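Setting up the Praltwood cell in sim before you touch the real arm. Notes for whoever takes over the bench, written fast, ask Shiuli Pathirana if something's off.

You need the Nimel config tool, the Zesitz scene files and a login on the sim machine. Do the whole thing in one go, a half-saved config is worse than none.

## 1. Base and camera

- Open the scene, set the base to its home pose. Don't drag it with the mouse. Type the numbers.
- Arm parked, gripper folded back. Should stay out of the head camera completely.
- Step size 2 ms. The default is bigger and the fingers sink into things.
- Run 600 steps with no commands, then look at the joint log. Flat lines = good. Any creep, redo gravity comp (step 3) before going on.

## 2. Start view

Render one still from the head camera at home pose. Save it next to the config, same name. 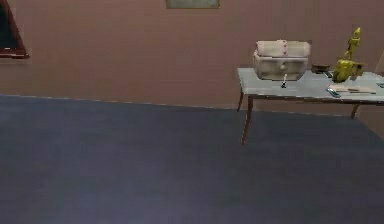

Camera tilt is the setting people get wrong, so check it against the still and not against the number in the panel. Low tilt and you get half a screen of ceiling, too much and the wall goes away. What you want is carpet across the lower part, the line where it meets the wall still in view, and the table over on the right with the off-white box on the left half of the top. The table runs out of view on that side, fine for a start pose, the base turns toward it on the first move. If the tabletop is missing altogether your yaw sign is flipped. Fix in the camera file, not the base file.

## 3. Gravity comp

- Load the gripper mass. Real gripper mass, with the pads on.
- Arm out straight, hold, read the shoulder torque.
- Bend elbow, hold, read again.
- Numbers go in the Nimel sheet, hit Apply, THEN save. Save alone does nothing, lost a whole afternoon to that.
- Repeat step 1 drift check.

## 4. Approach path

Teach it slow. Speed cap at 19 percent till the path is clean.

1. Turn base toward the table.
2. Drive up, stop short. Leave room for the elbow to swing.
3. Raise the arm above the tallest thing on the table before it goes forward at all.
4. Come down over the target. Straight down, no diagonals.
5. Back out the same way you came.

Watch the legs on step 2. The collision mesh for the table used to be one solid block and the base would stop way to early. New mesh has separate legs. If the planner still quits early you've got the old file, pull again.

## 5. Copy to the real cell

Only after 2 clean runs in a row. Clean means no contact warnings, including the yellow ones everybody ignores.

- Export from Nimel, load on the Au controller.
- E-stop in hand. First run with the gripper open and nothing on the table.
- Same speed cap as sim.
- Check the fan filter while your down there, it clogs.

If the real arm sags and the sim one doesn't, the pad weight is wrong in the sheet. Go back to step 3.

Still to do: redo the wrist camera section, old one was for the previous mount. Should be in by December.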